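Reliquary and Side Chapel Inspection, Winter Round
Site: Fodley, Orthodox parish church
Carried out in December, after the evening service
Form 7, comments added by inspector

1. Reliquary case, outer glass
Status: pass
No chips or cracks. Two fingerprints left after cleaning with a dry cloth. Do not use spray on this glass.

2. Case lock and hinge
Status: pass with comment
Lock turns fully. Lower hinge pin stands proud by 2 mm. Adico fitted the hinge and should reseat it under the existing order.

3. Relic container seals
Status: pass
Wax seals intact and match the drawing on file. Container not opened.

4. Oil lamps, hanging
Status: fail
Chain on the north lamp has one open link. Lamp taken down and left unlit. Replacement chain must carry the same rating as the rest of the Mola set.

5. Candle stand and sand tray
Status: pass with comment
Sand level low at the front. Top up before the feast. Stand is 107 cm from the nearest curtain, which meets the parish rule.

6. Floor and step in front of the case
Status: pass
Runner taped on all sides. Step edge marked.

7. Humidity inside the case
Status: not checked
Gauge battery dead. Reading to be taken on the next round.

8. Insurance papers
Status: pass with comment
Dumitrescu valuation present. The vestments clause still has the old limit of 1,000 per item. Office to confirm. 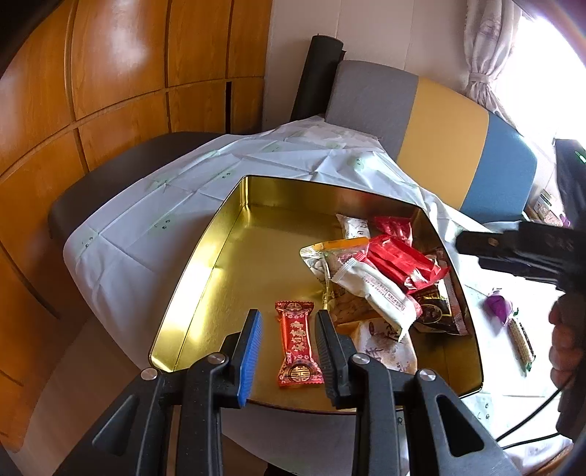
Item 9, loose offerings left by pilgrims, was added to the form this year. Status: pass with comment. Coins and letters go to the office, oil and incense to the sacristy cupboard. Sweets are kept apart from all of these, and a wrapped candy such as the red one with gold Chinese characters, lying in the gold-colored tin, is logged as food and kept away from the lamps. Metal trays are to be wiped out before reuse. Recheck items 4 and 7 before the case is next opened for veneration.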